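Shared kitchen at Tronier House reopens with new counters and cookware

Residents of Tronier House in Fleltby have their ground-floor kitchen back. The room reopened in December after 10 weeks of work covering the counters, the sink, the wiring behind the cooktops and most of the storage. The kitchen serves 57 apartments, many of which have only a two-burner unit and a small refrigerator of their own.

The old counters were laminate on chipboard. Water had been getting in at the sink cutout for several years, and the board had swelled along the front edge. Two earlier repairs with filler did not hold. When the counter sections were lifted out, the cabinet tops under them were found to be soft as well, and three base units were replaced along with the boards.

Counters

The new tops are grey speckled stone with a polished finish, supplied and cut by Esteban, a local stone yard. The joints were moved away from the sink, where the old ones had failed, and the back edge was sealed in a single run. A matte finish was considered and dropped on cost.

Polished stone shows water marks more readily than the old laminate did, and the house has put a dry cloth on a hook at each end of the room. Users are asked to wipe down after cooking and to keep vinegar, lemon juice and descaling liquid off the surface. Cutting is to be done on boards only. Boards are stored upright in the slot next to the sink — large ones at the back.

Hot pans should go on a trivet. The yard's advice is that short contact will probably do no harm, but that repeated heating in one spot next to a joint can open the seal.

Cookware

Spending on pots, pans and lids came to $2,165, a little under the sum set aside. The previous stock had been built up from items left behind by former tenants. Few of the lids matched anything, and several of the pans had warped bases that rocked on the flat cooktops.

The replacements were bought as one set from Dindamora, a kitchen supply store on the east side of Fleltby. The deep pots are rounded, in a pale grey-green, with thick loop handles at the sides and domed glass lids. Glass was chosen so that a pot can be checked without lifting the lid, which matters in a room where the extractor is often at its limit by early evening.

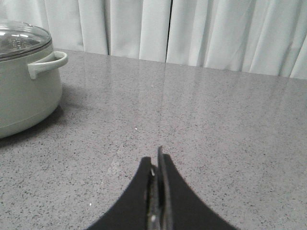
Storage and labels

Pots are kept in the wide drawers under the long counter, largest at the bottom. Lids go in the rack on the inside of the pantry door and are not to be stacked in the drawers, where the rims scratch the coating of the pans. Each shelf and drawer now has a printed label. Private food is limited to one bin per apartment, marked with the apartment number. Bins without a number are emptied at the end of the month.

Cookware may not be taken upstairs overnight. Over 3 dozen items went missing from the old kitchen in this way, mainly small saucepans and baking sheets, and the house does not plan to buy replacements a second time out of the same budget.

Hours and remaining work

The kitchen is open from 6 a.m. to 10 p.m. One oven is still out of use while a door hinge is on order. The floor was not part of this job — the worn strip in front of the sink will be looked at in spring, together with the drain. Faults can be reported on the sheet by the door or at the front desk.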